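**July, 9:40 am, cutting room notes**

Trailer 2 for *Tukville*. Picture lock on the long version is close, short one is still a mess. Writing this down before I forget what we agreed.

- Long cut runs 2:00 minus the end card. Studio wants the same thing again at 53 seconds for the web. Not a trim, needs its own build.
- Nam's reveal moves to the back half. First trailer showed her for one shot and the comments were all "where is she," so this time she gets the staircase AND the line in the kitchen.
- Don't use the hospital stuff. Gives away Buradent too early.

Tried opening on the ferry. Too slow. Tried opening on the singing, no picture under it for three beats, then the ferry. Much better, hair on my arms. Torben not convinced, says it feels like a trailer for a musical. It's one song!! Leaving it in v3 so people can fight about it.
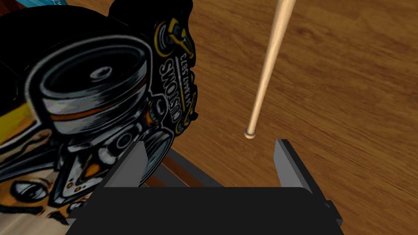
Music: temp track is still the old Pidard cue and everyone's in love with it, which is a problem, we don't have it cleared. Asked for a soundalike with the same low piano. If it comes back with a choir on it I'm sending it straight back. Need stems, not a stereo mix, otherwise I can't duck the drums under the kitchen line.

Sound notes from the morning playback:

- door slam at the midpoint clips on the small speakers
- her breath before "you said you'd wait" is gone in v2, somebody denoised it. put it back
- riser into title is 200 frames and feels every one of them. Cut to half, see if it holds
- rain is too loud everywhere

Title card: red version is out, legal wants the "based on the novel" credit bigger and it doesnt fit under the red type. Using the white one. Kerning on the K still looks off to me, will ask for one more pass.

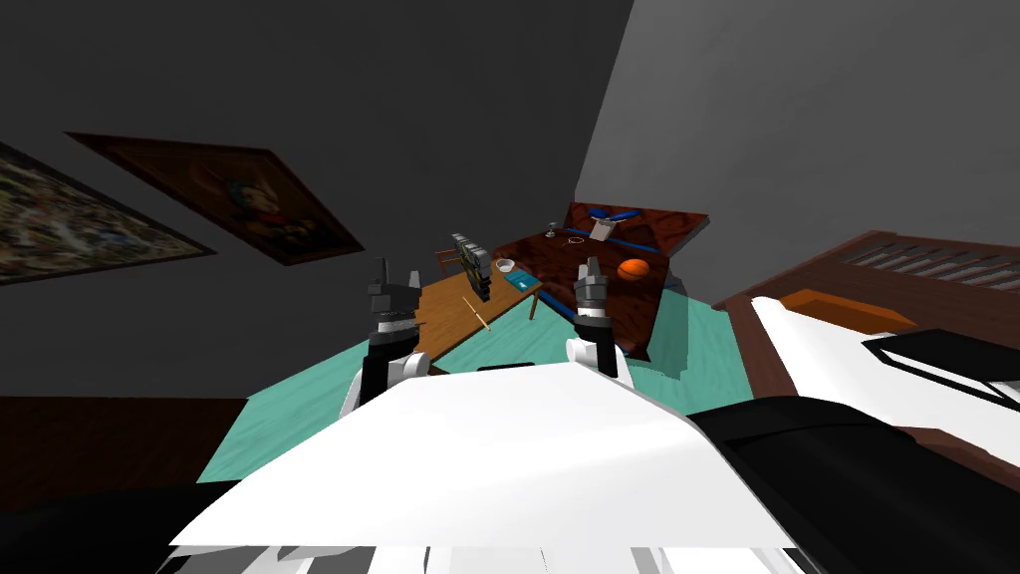

*Both arms up, desk and table behind.*

2:15 pm. Watched v3 through with the marketing people. Laughs landed at the dog and at the wrong-house gag, nothing at the wedding toast so the toast goes. Someone asked if Buradent is the villain. Good, that's the question we want. Someone else asked if it was a sequel. Less good. Might need one line of setup before the ferry, Torben has an alt read from the ADR session where she says the town name clearly. Have to find teh file, it isn't in the bin where it should be.

To do before I go:

- pull alt read, lay it over black
- v4 with toast out, riser shortened
- start the short build from v4, NOT from v2
- ask Torben Nolte if the staircase shot is final color or still the dailies grade, looks green next to everything else
- export with burn-in this time, last one went out without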